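Where Does the Fruit Go?
A Clillar Kids page about putting food away
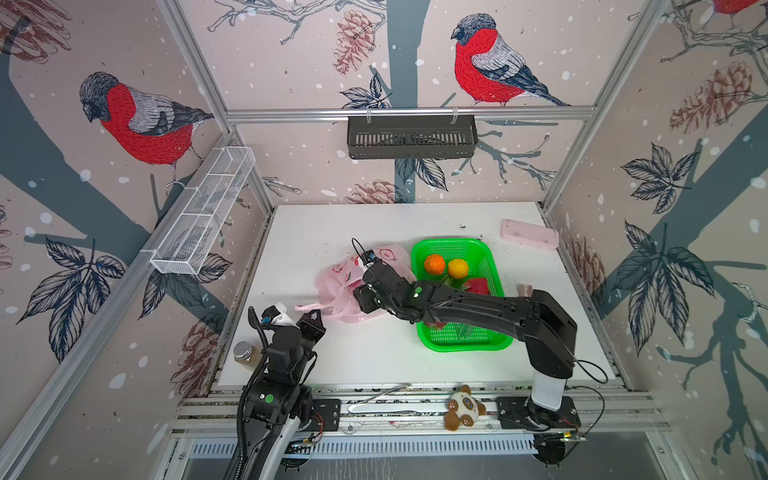 Fruit is still alive

An orange doesn't stop living when it is picked. It has no roots and no leaves to feed it any more, but the cells inside keep working. They take in oxygen from the air and give out carbon dioxide and a little water. Scientists call this respiration. Your body does it too.

Because fruit is breathing, it matters where you put it. The green basket in the photo has mesh sides. Mesh is a pattern of small holes with thin strips between them. Air can move through the holes and carry the damp away. Mould likes damp places, so a basket with holes helps fruit stay good for longer.

What about the bag?

A plastic bag is handy for carrying things home. The pink one beside the basket is so thin that light comes through it, and it has a loop for a handle. Bags like this weigh very little and fold up small.

They are not so good for keeping fruit in. If you tie a bag shut, the water the fruit gives out has nowhere to go. It turns into drops on the inside of the plastic. Leave it for a few days and you may find a soft spot on your orange, or some blue-green fuzz. That fuzz is mould, and the fruit should go in the compost.

Thick skins and thin skins

The two round fruits in the basket are citrus. Oranges, lemons, mandarins and grapefruit all belong to the citrus family. They have an oily outer peel with a white layer underneath called pith. The peel slows down drying, so citrus can sit on a bench for a week or more. In the fridge it lasts longer still.

The red and pink colours lower down look like those of a dragon fruit. Dragon fruit grows on a climbing cactus, and its flowers open at night. The skin has leafy flaps and the inside is white or deep pink with tiny black seeds. You can eat the seeds. A ripe one gives a little when you press it gently with your thumb.

Jars with lids

Dry foods need the opposite of a mesh basket. Sugar, rice and coffee soak up water from the air and go lumpy or stale, so we keep them in something that closes. A glass jar with a metal lid, like the small one in the photo, keeps damp air out. You can also see how much is left without opening it.

Never taste something from a jar just because it looks like food. Lots of things are brown and grainy. Ask a grown-up first, then make a label.

Try it at home

You will need two mandarins, a basket or bowl with holes, and a plastic bag.

1. Put one mandarin in the basket.
2. Put the other in the bag and ask an adult to tie it.
3. Leave both on the bench, out of the sun.
4. Look at them every morning for 8 days. Don't open the bag.
5. Draw what you see. Are there any drops of water? Has the colour changed?

When you have finished, put the bag in the bin without opening it, and wash your hands for 20 seconds.

Words to know

Respiration – how living cells use oxygen to get energy
Pith – the white layer under citrus peel
Mould – a kind of fungus that grows on food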